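Everyday Kitchen Skills, Unit 3: The Microwave Oven
Handout for the evening group, Krasniqi Learning Centre, Narkham

Bring this back next time. The 11 copies left on the windowsill in December have been recycled and will not be mourned.

1. Before you press anything

Most of you have used a microwave for years by finding one button that works and remaining loyal to it. The teaching oven is labelled in Chinese, so loyalty will only get you so far. The top pair of buttons is microwave power on the left and smart defrost on the right. Under those come sterilising and the food menu. Then there is a minus and a plus, with "parameter settings" between them in print for the very young.
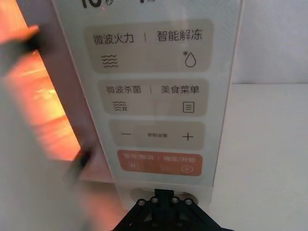

The orange key at the bottom does two jobs. The left half is pause and cancel, the right half is confirm and start. Learn which half is which before there is soup involved. The defrost key carries a water drop and a little asterisk, which we shall agree to read as frost.

2. Where it stands

A microwave gives off warm air and needs somewhere to send it. Look for the slots on yours before you push it into a corner or wedge the bread bin against it. The clearance you need is in the manual, wherever that is. Tea towels do not belong over the vents, however nicely they hang there. 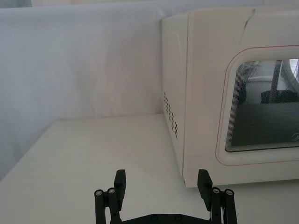 Fig. 1. Ventilation slots, low on the side panel.

Dust the slots with a dry brush, with the plug out. The mesh in the door window stays where it is — one student at the Stinarcombe branch asked whether it could be peeled off for a better view. It could not.

3. The inside

Take out the glass plate and wash it like any other plate, once it has cooled. Wipe the roller ring and the floor beneath it, where the porridge of former years collects. The plate goes back on the star-shaped piece in the middle. If it rocks, it isn't on. If it grinds, it isn't on either.

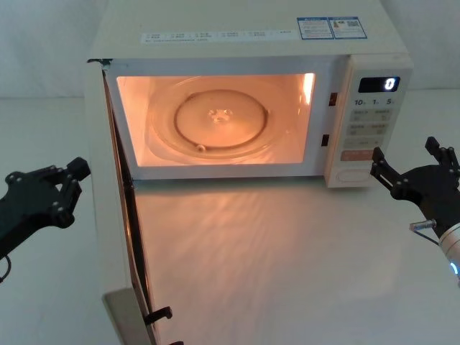
Fig. 2. Door open: glass plate, with the ring and centre coupler beneath.

Wipe the door hooks and the slots they fit into with a barely damp cloth. Never poke anything into the slots to see what happens.

4. Power and time

Packets assume an oven of a particular wattage, seldom yours. To convert, multiply the packet's watts by its minutes and divide by your own watts. A pie wanting seven minutes at 700 needs a little over 16 at 300, by which time you could have walked to the chip shop in Zilarcombe.

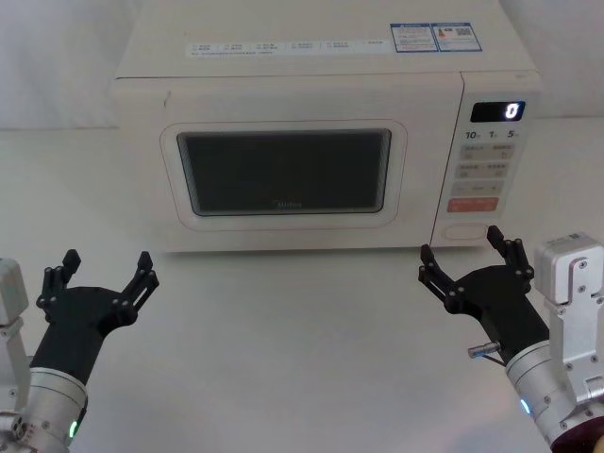 Fig. 3. Display at 0, with 10, 1 and 5 printed below it.

Read the tiny unit beside each number before you trust it. Ten of the wrong thing is a long time for a bread roll.

For next time: find the wattage of your own oven, write it down, and convert one packet from your freezer. Show the working. Last term's answer of 473 minutes for a fish finger was marked as received.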